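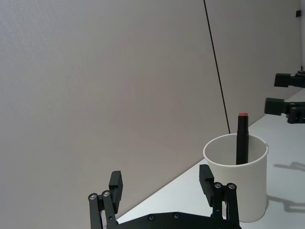 A marker stored upright in a plain white paper cup.

The Smallest Container on the Desk
Why the pen cup keeps its place, and what to check before choosing one

Desk storage is usually sold by the drawer. Catalogs list trays, dividers, risers and rails, and the office supply section of the Mercado building has 379 separate entries for them. The item found on most desks in that building is older and simpler than any of these. It is a cup, and it holds pens.

A pen cup has one job, which is to keep a long, thin object standing close to vertical so that a hand can find it without much searching. How well it does this depends on height, width, weight and the friction of the floor under the pen. Color and finish have no bearing on it.

Height comes first. A pen put into a cup comes to rest on two points, its lower end on the floor of the cup and its barrel against the rim. If the rim sits well below the middle of the pen, the pen leans far out and pulls the cup with it. If the rim sits too high, short pens disappear and have to be fished out. A rim a little above the halfway point of the most used pen is a good compromise. Markers tend to be thicker than ballpoints and heavier toward the cap, and they need the higher wall.

Width works against height. A wide mouth is easier to hit when putting a pen away, but it lets the pen lean further. A narrow mouth holds the pen straighter and fills up sooner. Paper drinking cups usually taper, with the floor narrower than the mouth. The taper helps in one respect, as the lower end of the pen has little room to slide. It hurts in another, as the footprint on the desk is small for the height of the cup.

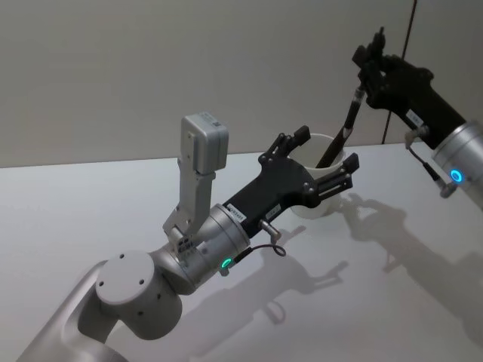

Weight is where the paper cup gives up the most ground. An unused one weighs a few grams, less than many of the pens it is asked to carry. A single pen leaning on one side moves the combined center of gravity toward that side, and a small knock at the rim can do the rest. Ceramic and glass do not have this problem. The usual remedy for paper is ballast: a layer of dry rice, a few coins, or a disc of modeling clay pressed into the bottom. Clay is the better choice where the cup gets moved a good deal. Loose fill shifts, and rice finds its way out.

A second remedy is to nest two cups. The doubled wall is noticeably stiffer, and the rolled rims sit one above the other and resist being squeezed out of round. Nesting adds little weight, so it should be combined with ballast and not used in place of it.

The method of insertion also matters more than expected. A pen dropped from above strikes the floor of the cup with its full weight behind a narrow tip. Lowered at an angle, with the end touching the inside wall first, it slides down and settles quietly. With a light cup the second hand should steady the outside until the pen has come to rest.

Which end goes down is a question of ink. Ballpoints are generally happy with the tip down, where the thick ink stays in contact with the ball. For permanent markers, flat storage is the cautious answer, because it keeps the ink evenly spread through the fiber core. A marker kept upright should at least be firmly capped, and used often enough that uneven ink is not noticed. 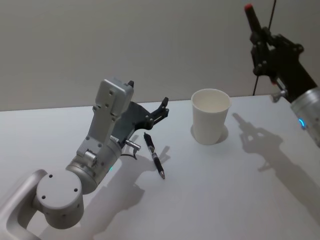 Dasby Issue 13 25

The alternative to the cup is the bare surface. A ballpoint laid down on a table has a clip, and the clip stops it from rolling more than part of a turn. A round barrel with no clip will travel on any desk that is not level, and few desks are. On a white matte top a black pen is easy to see; on a dark top it is worth a tray.

Contrast is a reasonable thing to plan for. The Pruda and Sillov desk ranges are both sold in white and in a dark gray, and the same cup behaves differently on each. A white cup against a white top has only its shadow and its contents to mark it out. Some tall, dark pens correct this. On the gray top the cup itself is the landmark.

Placement can be settled in a minute. Sit as usual, let the writing hand fall forward, and set the cup just beyond the fingertips, outside the sweep of the forearm. Keep cables clear of the rim. A thin cable that crosses the mouth of the cup will catch on a clip sooner or later, and the cup will follow the pen.

Capacity should be kept low. In a paper cup, 5 pens is a sensible upper limit without ballast. Past that, the barrels cross, the clips lock together, and taking one out lifts its neighbors. Replace the cup when the rim softens or the seam begins to open.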